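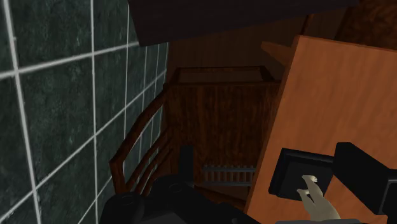
*Dark green tile with pale grey grout, beside brown wood. Computer rendering.*

## Living with dark tile: notes from the Illau kitchen

Many readers wrote to us after the last newsletter and asked about dark tile. Is it difficult to clean? Does it make the room small? Which grout is the right one? I have lived with a dark green wall in my own kitchen on Chien Street for three winters, so the editor asked me to answer. I am a tile setter by profession, and I will try to keep it simple.

First, the cleaning. A dark tile with a pattern in it, such as marble or stone, forgives a lot. Small drops of water dry on it and you do not see them from the table. A plain black glossy tile is another story. Every finger leaves a mark, and the lime from the water makes white spots which must be wiped each evening. If you have hard water, as we all have in Illau, please take a sample home first. Splash it with tap water, let it dry overnight and look at it in the morning light.

For daily cleaning I use warm water with a little dish soap and a soft cloth. After this I wipe with clean water, and then dry. Please do not use vinegar on real marble or limestone. It eats the surface and leaves dull places, and these cannot be washed away. On glazed ceramic tile a weak vinegar solution does no harm to the tile itself, but with time it attacks the cement grout, so I do not recommend it there either.

Now the grout, about which I received the most letters. A pale grout with a dark tile draws a strong grid on the wall. Some people love it and some people get tired of it after one year. A dark grout makes the wall quiet, and the small differences between tiles disappear. With the pale grout your setter must work very exactly, for the eye follows each line to the corner. Ask him or her to show you a finished wall with a corner in it before you sign anything.

The pale grout also takes color from cooking. Behind the stove, tomato and curry are the worst. A sealer helps, but it must be applied on grout that has fully cured, and the waiting time is written on the bag. I put new sealer every February, when there is less work and I have the patience for it. The whole job takes me 45 minutes with a small brush, plus the time for drying.
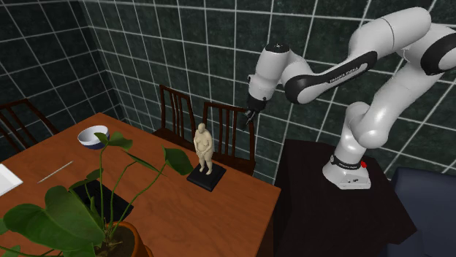 *Marbled green squares in a rendered room with a reddish-brown table. The grout lines change direction at the corner.*

About the size of the room I have a different opinion from most magazines. They write that dark walls make a kitchen small. In my experience it is the light that decides. My kitchen has one window to the north, and before the green tile it was white and cold. Now it feels warmer, but I had to add a lamp under the shelf. A warm bulb makes green look a little brown, and a cold one makes it look blue. Try both with the sample tile standing upright. When it lies flat on the floor of the shop you see a different color from the one you will have on the wall.

Wood goes well with green, especially reddish wood. If your table is already dark, let the floor be lighter.

Finally, the cost. Mrs. Derance from the upper road asked if she may write her numbers here, and I thank her for it. She paid 367 for the tiles and the adhesive, and she did the work herself with her son. For the same wall she had an offer of 2,000 from a company, with the old tiles removed and the plaster repaired. The two prices do not cover the same work, so please compare with care. Removing old tile is dusty and slow, and the wall behind it often has surprises. Buy one extra box in any case and keep it in the cellar. The next production may have another shade, and a cracked tile can then be replaced without much sorrow.

The tile shop in Jurcombe still gives samples for a small deposit, and you get the money back when you return them clean. Bring a photo of your kitchen in daylight and the measurements of the wall. Questions about natural stone floors I will answer in the February newsletter, as there were too many for one page.

Ka-ming Sin
13 January 2021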